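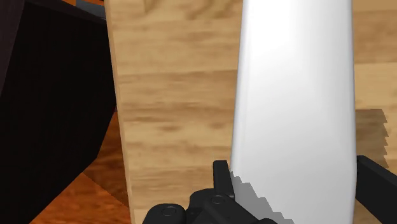 White on pale wood. Basically the mood board for our kitchen.

Right, a thread on painting your own kitchen cupboards, as 4 of you have asked now and I can't keep typing it out.

We got three quotes for new doors. The cheapest made me go and sit in the car for a bit. So paint it was - one tin of Zikia satin in a white called Skarkmont, and a second tin a week later when I ran out halfway up the larder door.

There are 26 doors and drawer fronts in our kitchen. I'd have guessed a dozen. Number them on the back BEFORE you take them off, with masking tape, and put a matching number inside the cupboard. I did the first eight without and spent a whole evening holding doors up to holes.

Sugar soap everything twice. The ones over the cooker, three times. Grim.

Primer is boring and you have to do it. I skipped it on one drawer to see and I could scrape the paint off with my thumbnail by the weekend.

Small foam roller for the flat bits, brush for the grooves. Thin coats! The thick one I did on the bin cupboard sagged and I had to sand it all back, swearing.

Leave it longer than the tin says. Ours said 4 hours, I gave it overnight in May with the windows open and it was still a bit tacky first thing.

Handles were £25 for the lot from the Wei clearance shelf. Two have gone wonky already but I do love them.

Worktops next year. Maybe. My knees need a rest first.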